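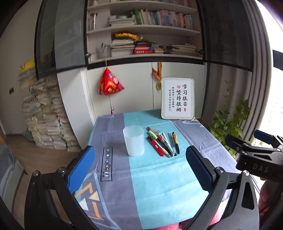
Questions we get about the hand-held gripper comparison

Last updated in July by Defne Karaca and Yavuz Türkmen

What did you compare?

Two hand-held gripper tools, the Tondska and the Prultier, on one household job: picking up loose pens and standing them in a plastic cup. Each tool was carried by a person and recorded through its own camera. The same pens then went to the Bayram arm on our bench, running a controller trained on those recordings.

Why pens? Isn't that too easy?

Try it. Pens roll, they lie across each other, and the barrels come in different thicknesses. Clips catch on things. A finger pad that looks wonderful closing on a foam block can shove a slim barrel sideways and never get hold of it. We have watched plenty of demos with foam blocks and we'd like to watch fewer.

How many attempts were there?

428 with the hand-held tools. We threw out 113 of them, mostly for lost tracking. That is a lot, and we were told before we started that tracking would be "basically solved." If a supplier gives you a success rate, ask what was removed before the division was done.

Do the textured pads help?

Less than the sales sheets suggest. Ridges gave us a better hold on the thicker markers. On slim pens we could not separate the effect from the skill of the person holding the tool, and Tuncay Gündoğdu, who did most of the Tondska runs, got visibly better over one afternoon. We should have alternated the tools from the start. We didn't, so treat the first day's numbers with suspicion.

Does a translucent cup confuse the camera?

Sometimes. A frosted white cup in strong side light has a bright rim and not much else for the software to hold on to. The controller placed the cup too far away more often than too near, and the pen tip then hit the side wall. An opaque cup would have made our results prettier. People own translucent cups.

Why record in a real room with so much in it?

Because a plain gray bench flatters everything. Give a camera a striped tablecloth, shelves packed with books, a hanging medal, a potted plant and a window washing out one corner, and you learn which tracking systems were tuned in an empty lab. Both tools coped with the books. Both did worse when the wrist turned toward the window.

Wouldn't drawing the curtains fix that?

Yes, and then we would be reporting on a room with the curtains drawn.

Which gripper won?

We don't name a winner. The Prultier closed more evenly and tired the hand sooner. The Tondska was easier to carry for an hour but its left finger drifted, and we had to reset it 3 times. Ataberk Kırmızıgül would buy the Tondska. Jagadeesh Kamath would buy neither until the mounts stop loosening.

The maker says its tool needs no calibration. Is that right?

It needs none if you don't care where the fingers are. We calibrated both before every session and again after any knock against the table edge.

Did the arm learn the task?

Partly. It picked up thick markers from a loose pile reasonably well. It was poor at a pen lying underneath another one — it tended to take both, or push the lot toward the back of the table. We have seen the words "human-level" attached to weaker results than these, and we won't be using them.

Would more recordings help?

Maybe. We are planning up to 600 more, at the Wultancombe flat and in two other homes. If the buried-pen problem stays where it is, we'll say so on this page.

Who paid for this?

Both tools were bought at list price. The Bayram arm was already ours. No maker read the text before it went up.

Can I have the raw recordings?

Yes, including the rejected ones, which are in a separate folder with the reason for each. Write to Defne and say which tool you want first. The files are large and she sends them out on Friday.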